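플렌브리지, 핀란드 남부 자유여행용 일정 설계 서비스 ‘벨레오’ 한국어판 공개
- 헬싱키 출발 당일 및 1박 구간 245개 수록, 철도·버스·선박 환승 정보 통합
- 계절 운휴 구간 자동 제외 기능 적용, 오프라인 열람 지원

2024년 1월

여행 일정 소프트웨어 개발사 플렌브리지(Plenbridge)는 핀란드 남부 지역을 대상으로 하는 일정 설계 서비스 ‘벨레오(Velleo)’의 한국어판을 공개했다고 밝혔다. 한국어판은 기존 영어판 및 핀란드어판과 동일한 데이터베이스를 사용하며, 지명 표기와 검색 색인, 운임 표시 방식을 한국어 이용자 환경에 맞게 조정한 것이다.

벨레오는 이용자가 숙박지와 여행 일자, 하루 이동 허용 시간을 입력하면 조건에 맞는 방문지 조합과 이동 순서를 산출한다. 이번 판에 수록된 구간은 모두 245개로, 헬싱키를 출발점으로 하는 당일 왕복 구간과 1박 구간으로 구분된다. 서쪽으로는 투르쿠와 난탈리, 북쪽으로는 하멘린나와 탐페레, 동쪽으로는 코트카와 라펜란타까지를 범위로 한다. 올란드 제도는 선박 시각 자료의 갱신 주기가 다른 구간과 달라 이번 판에서 제외되었다.

환승 정보 처리 방식

기존 영어판에서는 철도와 버스 구간이 별도의 화면에 표시되어 이용자가 환승 가능 여부를 직접 확인해야 했다. 한국어판부터는 철도, 시외버스, 연안 선박의 시각 자료를 단일 시간축에 배치하고, 환승 지점별 최소 소요 시간을 적용하여 연결이 성립하지 않는 조합을 결과에서 제외한다. 최소 소요 시간은 승강장 간 보행 거리, 계단 및 승강기 유무, 동절기 노면 상태를 변수로 산정한다. 이용자는 보행 속도를 느림, 보통, 빠름 중에서 선택할 수 있으며, 기본값은 보통이다.

막차 이후의 대체 경로가 없는 구간에는 별도의 기호가 표시된다. 해당 구간을 일정의 마지막에 배치할 경우 직전 편을 기준으로 귀환 시각이 다시 계산된다.

계절 운휴 반영

핀란드 남부의 방문지 상당수는 계절에 따라 운영 시간이 달라지며, 군도 지역의 선박은 결빙기에 운항이 중단되는 경우가 있다. 벨레오는 방문지별 운영 기간을 일 단위로 관리하고, 입력된 여행 일자에 운영하지 않는 방문지를 자동으로 제외한다. 제외된 항목은 결과 화면 하단의 ‘운휴 목록’에서 확인할 수 있다. 운영 기간이 확정되지 않은 방문지는 ‘미확정’으로 분류되고 일정 산출에는 포함되지 않는다.

동절기 일정에는 일몰 시각이 함께 표기된다. 야외 방문지의 권장 체류 시간은 일몰 시각을 기준으로 단축되며, 단축 여부는 설정에서 해제할 수 있다.

한국어 지명 표기

지명은 한글 표기와 핀란드어 원어를 병기하며, 스웨덴어 지명이 공용으로 쓰이는 지역에는 스웨덴어 표기를 추가하였다. 예를 들어 포르보는 핀란드어 명칭 Porvoo와 스웨덴어 명칭 Borgå로 모두 검색된다. 한글 표기가 둘 이상 통용되는 지명에 대해서는 이형 표기를 색인에 등록하여 어느 쪽으로 입력하더라도 동일한 결과가 표시되도록 하였다. 역과 정류장 명칭은 현장 안내판과의 대조를 위해 원어를 우선 표시한다.

숙박 연계

1박 구간의 숙박 정보는 숙소 관리 시스템 운영사 바르트(Baert)가 공급한다. 한국어판 공개 시점에 연계된 객실은 2000실이며, 호텔, 게스트하우스, 호숫가 별장으로 분류된다. 숙소별 상세 항목에는 침구 제공 여부, 난방 방식, 사우나 이용 조건, 최종 입실 시각이 포함된다. 별장의 경우 침구와 수건이 요금에 포함되지 않는 사례가 있어 해당 항목을 요금 바로 아래에 배치하였다.

예약과 결제는 각 숙소의 예약 화면에서 이루어진다. 벨레오는 결제 정보를 저장하지 않으며, 취소 규정은 숙소별 규정을 따른다.

오프라인 이용

확정된 일정은 단말기에 저장하여 통신이 연결되지 않은 상태에서도 열람할 수 있다. 저장 파일에는 시각표, 환승 지점 약도, 숙소 주소 및 연락처가 포함된다. 지도 자료는 선로우(Sunlow)의 벡터 지도를 사용하며, 일정 하나당 지도 용량의 상한은 200MB이다. 상한을 초과하는 일정은 일자별로 분할 저장된다. 저장 이후 시각표가 변경된 경우, 단말기가 통신망에 다시 연결되는 시점에 변경 내역이 통지된다.

시험 운영 결과

플렌브리지는 한국어판 공개에 앞서 이용자 277명을 대상으로 시험 운영을 실시하였다. 접수된 의견 가운데 가장 많은 항목은 환승 지점의 출구 안내와 관련된 것이었으며, 이에 따라 헬싱키 중앙역과 파실라역의 출구별 약도가 추가되었다. 운임의 원화 병기 요청도 반영되었다. 원화 금액은 참고용이며, 실제 청구는 유로화로 이루어진다.

플렌브리지의 제품 책임자 에투 라팔라이넨(Eetu Lappalainen)은 “한국어 이용자의 일정은 체류 기간이 짧고 하루에 방문하는 지점이 많은 경향이 있어, 환승 여유 시간의 계산 정밀도를 우선 과제로 설정했다”며 “구간별 지연 이력을 여유 시간에 반영하는 기능은 현재 내부 검증 단계에 있다”고 말했다.

이용 조건 및 향후 계획

벨레오 한국어판은 웹 브라우저와 모바일 애플리케이션으로 제공된다. 일정 산출과 열람은 무료이며, 일정 세 개 이상의 동시 저장과 동행자 간 공동 편집은 유료 이용권에 포함된다. 기존 영어판 이용자는 동일한 계정으로 한국어판에 접속할 수 있고, 저장된 일정은 언어 설정을 변경해도 유지된다.

오는 4월에는 하절기 시각표를 반영한 갱신판이 배포된다. 갱신판에는 자전거 적재가 가능한 열차의 표시 기능과 군도 지역 선박 구간이 추가될 예정이다. 올란드 제도의 수록 여부는 선박 시각 자료의 공급 조건이 확정된 이후 결정된다.

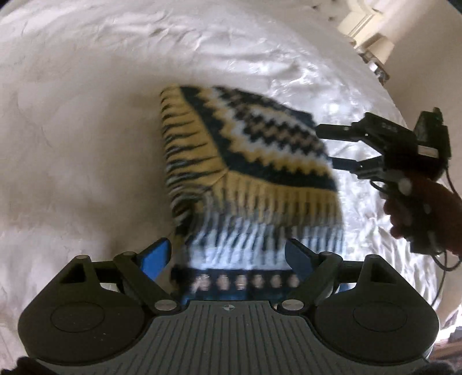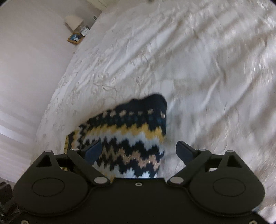 사진: 침대 위에 놓인 지그재그 무늬 니트

회사 소개
플렌브리지는 대중교통 시각 자료를 기반으로 여행 일정 소프트웨어를 개발하는 기업이다. 주요 제품으로 개인용 일정 설계 서비스 벨레오와 여행사용 구간 관리 도구가 있다.

보도 관련 문의
플렌브리지 홍보 담당 부서
제품 화면 자료와 수록 구간 목록은 요청 시 전자우편으로 제공된다.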